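Household Robotics, Unit 2: Can Machines Do Chores Yet?
Instructor: Kwok-wai Kuo

Factory robots repeat one motion on parts that arrive in the same position. Household work offers no such order. Soft items are especially difficult, as cloth changes shape whenever it is touched.
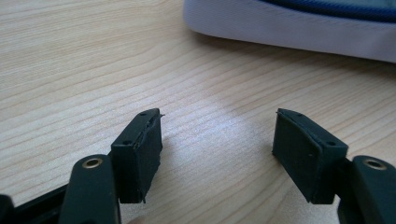
Students should therefore treat published success rates with care. A gripper that completes 200 trials with one towel may fail on the next. The Pulusard exercise requires two fabrics for this reason.

Reading for October: Pintér, chapter 2.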